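How to read a contour map of the sea floor

Many people open a bathymetric map and see only colors and thin lines. I was the same when I joined the survey group at Pridis. In this page I explain the method that Marina Tsolakis taught me, with our chart of the Kalogeropoulos seamount. You need the chart, a pencil and a ruler.

Step 1. Find the contour interval
Look in the legend before you look at the map. On our chart the interval is 30 meters, so each line is 30 meters deeper or shallower than its neighbor. Every fifth line is thicker and carries a number.

Step 2. Decide which way is down
A closed circle of lines can be a hill or a hole. Read two numbered lines, one inside the other. If the inner number is smaller, you have a hill, as depth is counted from the surface. Small ticks on a line point into a hole.

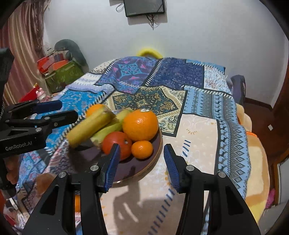

Step 3. Check the slope
Where the lines are close together, the bottom is steep. Put the ruler across the lines at a right angle and measure the distance between two thick ones. Convert it with the scale bar. The depth difference divided by this distance gives you the slope. Please use the same units for both, I have forgotten this more than once.

Step 4. Mark the summit
The last closed line does not give you the top. Look for a spot depth inside it. The summit of Kalogeropoulos is marked 574, in meters. If there is no spot depth, write only that the top is shallower than the last line.

Step 5. Draw a profile
Choose a line from the summit to the Gonier channel. Mark each crossing with a contour on the edge of a paper strip, then move the marks to graph paper and join them with a smooth curve. Write the vertical exaggeration next to it. We use 3.
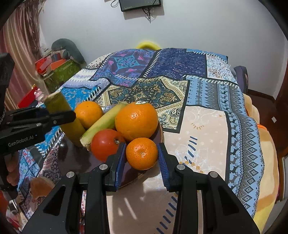 Tomato and small orange, with two grippers.

Mariann Kovács keeps the corrected version of the chart. The sheet printed in May has a wrong label on the north side of the Drakness ridge, so compare it with hers before you start the profile.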